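Fimness opens its Vallard tableware repair service to all customers

Wednesday, February 4, 2026

Fimness, the maker of everyday kitchen and table goods, announces that its repair and exchange service for enamel and ceramic tableware is now open to all customers. Until now the service was offered only to people who bought directly from the Vallard shop. From this week it also accepts pieces bought from other stores, and no receipt is needed.

The service started as a small trial in December. In the first weeks, 779 pieces were sent to the Vallard workshop. Most of them were plates, mugs and serving dishes with small chips on the edge, and many owners wrote that they had kept the damaged piece in a cupboard for years and did not want to throw it away.

"We expected that people would send us their expensive dishes, but what we received was mostly the things they use at breakfast," said Melur Goh. "One customer sent a mug together with a two-page letter. For us this was a clear sign that the service should not stay a trial."
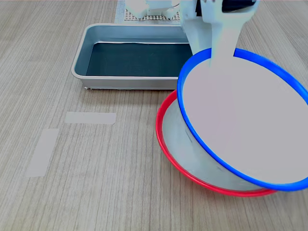
A white robotic gripper holding a blue-rimmed bowl
against a red-rimmed bowl

How the service works

Customers fill in a short form on the Fimness website and describe the damage in their own words. The workshop answers within three working days and says if the piece can be repaired. If the answer is yes, the customer receives a shipping label and a padded box. The repair takes roughly 13 days, counted from the day when the box arrives in Vallard.

Small chips are filled, smoothed and covered with a food-safe finish called Sernix, which Fimness has used in its own production for six years. The color of the repaired place is matched by hand. It can still be a little different from the original, especially on older pieces, and the workshop will inform the customer before the work begins if it expects a visible difference.

Pieces with a crack through the body cannot be repaired. In this case the customer can choose an exchange – the old piece is kept by the workshop, and a new one of similar size is offered at half of the normal price. Customers who prefer to have the old piece back only pay the return shipping.

The Saarinen range is included

The service also covers the Saarinen range, which is no longer produced. Fimness still has a limited stock of Saarinen dinner plates and lids, and these will be kept only for exchanges. They will not be sold in the shop or online. When the stock is finished, Saarinen pieces will continue to be accepted for repair.

Glass, cutlery and pans with a non-stick coating are not part of the service at this time. Fimness is studying if glass lids can be added later in the year, but no decision was made yet.

Prices and availability

The price of a repair depends on the size of the piece and is confirmed before shipping. Customers who send more than one piece in the same box pay for shipping only once. Pieces can also be handed in personally at the Vallard shop during normal opening hours, where the staff can give a first opinion at the counter.

About Fimness

Fimness designs and produces tableware, storage and simple kitchen tools for daily use. The company has its workshop and main shop in Vallard and sells its products through independent stores and its own website.

Press contact

Questions from the press can be sent to the Fimness press office through the contact form on the company website. Product samples are available on request.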